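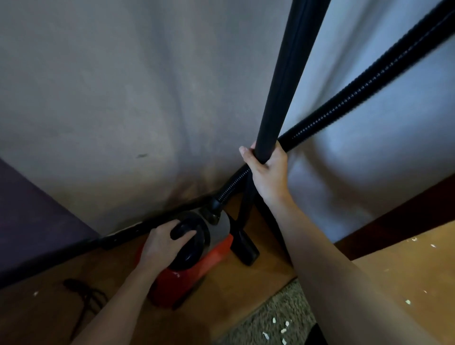 Adaeze Tijani told us that she had stopped counting the cupboards in her flat and had begun to count the things that had no cupboard, and that the second number was the one a landlord ought to be asked for. Her remark, made early in the first round of interviews, gave this part of the study its direction. The survey used in the earlier stage had asked tenants how much storage they had. It had not asked what was left over once the storage was full, or where it went.

Figure 4. Canister vacuum cleaner with wand and hose in a narrow corner at floor level.

4.2 Things without a place

The interviews were held in 18 rented flats on the Datby and Dulura estates. Both estates were built to the same internal plan, with a hall cupboard, a shallow recess beside the kitchen door and, in the larger flats, a shelf over the bath. Tenants were asked to name the household goods they used at least once a month and to say where each was put when it was out of use. The term "displaced item" is used below for any article which, by the tenant's own account, had no fixed place. Furniture in daily use was left out, as were clothes and food.

Cleaning equipment made up the largest group of displaced items on both estates. Vacuum cleaners, ironing boards, mops and clothes airers were named far more often than tools, suitcases or sports equipment, though the latter are what the design guidance for small dwellings tends to mention. The reason given by most tenants was one of shape. An upright article can stand behind a door. A canister machine (see Figure 4 for the general type) comes in parts that do not share a shape: a body that sits low, a long stiff tube and a hose that will not lie flat. Tenants spoke of the body and the tube as two separate storage problems, and several kept them in different rooms.

Danjuma Omoregie described putting the body of his machine at the foot of the bed and hanging the tube from a coat hook in the hall. He had lived with this arrangement for so long that he gave it at first as an example of something which did have a place, and withdrew it only when asked whether he would choose the same arrangement in another flat. Answers of this kind were common and affected the coding. We decided to follow the tenant's second answer where the two differed, and to mark the case. Wiebke Engelhardt, who coded a share of the interviews independently, would have kept the first answer; her reasons are set out in the appendix.

The hall cupboard was meant for exactly these goods. The original estate handbook, a copy of which is held by the Dulura housing office, calls it the "broom cupboard" and shows it empty but for a broom and a bucket. In the flats we visited it was used for other purposes. The gas and electricity meters were moved into it when the estates were rewired, and the door must by the terms of the lease be kept clear for the meter reader. The remaining depth is too small for anything with wheels. On Datby the meters sit lower than on Dulura, and the difference showed plainly in the interviews: Datby tenants spoke of the cupboard as lost, while those on Dulura still used the upper part for coats, tins of paint and, in one case, a box of school reports going back two generations.

4.3 Effects on use

Tenants were also asked whether the place in which a thing was put affected how often they used it. Of the displaced items recorded, 63 per cent were said to be used less than the tenant would like. The usual explanation was the trouble of getting the article out and, more often still, of putting it away again. Nnamdi Okeke spoke of a Sunday job that had slipped to every other Sunday after the arrival of a cot took up the corner where the ironing board had been. We make no claim about the state of any flat, which was neither assessed nor recorded.

A smaller number of tenants had dealt with the problem by sharing. On one Dulura staircase, neighbours had for some years kept a single carpet washer between them. It stayed with whoever had used it last. The arrangement worked well by all accounts until the tenant at the top of the stairs moved away, after which no one was sure whose turn it was to house the machine -- as distinct from whose turn it was to use it. Danjuma Adebisi suggested that the landlord might set aside the disused pram store on the ground floor for this purpose. The store is at present let to a firm of decorators.

4.4 Cost of a remedy

The Abubakar report, which considered the same house type, proposed a built-in recess 700 millimetres deep at the end of the hall. The proposal was costed for new building only. In the existing flats it would mean moving a bedroom wall, and about 26 of the dwellings on Datby could not be altered in that way owing to the position of the soil pipe. A cheaper course would be to raise the meters and refit the hall cupboard with a floor level with the hall, so that wheeled articles could be pushed in without lifting. This was tried in the Umach scheme, where the work was done while the flats stood empty between tenancies.

We would add one caution. Tenants on Umach were consulted on the colour of the new cupboard doors and on the type of handle, but were not asked what they meant to put inside. Two of those who later wrote to the housing office asked for a shelf at waist height, and a third asked for an existing shelf to be taken out to make room for a tube. The letters are discussed in Section 5, together with the landlord's replies.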